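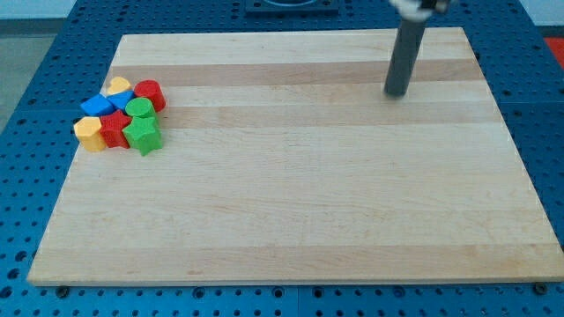 Plastic shape blocks grouped on a wooden cutting board, blue perforated table underneath.

Datasets > Tabletop > Small Objects

# Kurup Shape Blocks

Kurup covers small plastic blocks in plain solid colors, set out on a kitchen cutting board. Shapes include heart, star, hexagon, square and cylinder. The colors are yellow, red, blue and green. Color does not predict shape: stars occur in red and green, and so do cylinders.

## Contents

- 1,809 images in 46 folders, one folder per layout
- `labels.csv`: shape, color, layout number
- `layouts.txt`: free-text notes on grouping

## Labeling

Blocks that touch are labeled separately. A tilted block keeps the label of its base shape. Wood grain and scratches on the board are not labeled.

## Known issues

Version 2 renumbered the layouts from September. Older label files will not match. Folder 46 has no notes.

## Split

400 images are held out for testing. Layouts are not shared between splits.

Related datasets
- Tovex Wooden Pegs
- Fuvlow Kitchen Boards
- Hustavow Sorting Trays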